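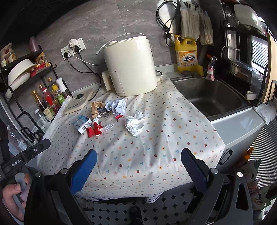
August, lab book, started after lunch

The left finger on gripper 6 has started sticking again, and I want to get it all written down before I forget which order I tried things in. It opens properly, closes properly on anything stiff, and then every so often it hangs a little way short of closed while the right one carries on without it, so whatever is held gets shoved sideways and dropped. The worst of it is on the light, scrunched-up stuff, the white wad (tissue or foil) and the crumpled wrappers on the flowery cloth. A small white box like the one with the barcode is no trouble at all, because it pushes back and (I think) that is enough to drag the lazy finger along.

I went through the Manero log this morning with a large mug of tea. Out of 494 grasps there were 119 where the two finger positions disagreed at the end of the close, and I'm rather ashamed that we let it get that far. The software was quite happy the whole time! It only reads the right-hand encoder to decide whether the grip is shut, so as far as Prulero was concerned every one of those was a good grasp. Kiran Nautiyal spotted it by ear, bless him - he said there was a tick at the end of the stroke that hadn't been there before he went on leave.

What I've tried so far, in order. Wiped down both slides and put a very thin smear of the Dwivedi grease on the left one: better for perhaps twenty minutes, then the same again. Swapped the blue pads over, left to right: no change, so the pads are in the clear. Took the linkage cover off and found the pivot screw had backed out by nearly a full turn, with no threadlock on it that I could see. Nipped it up, added threadlock, left it to cure over lunch.

Ran 122 closes on a bit of folded tissue afterwards and had two hang-ups, which is a great deal nicer than before but still two more than I'd like. I suspect the bushing has worn slightly oval from the screw rattling about in it. There ought to be a spare in the Jadatberg drawer, under the cable ties.

Safety note, please read: I had my thumb near the left finger when it freed itself, and it snapped shut hard enough to make me yelp. No harm done, but do power off before poking at it, even if it looks stuck solid.

Still to do: fit the bushing, get Prulero to compare both encoders, and mark those 119 grasps as suspect so they don't get counted as good ones. Kiran has offered to do the last of these.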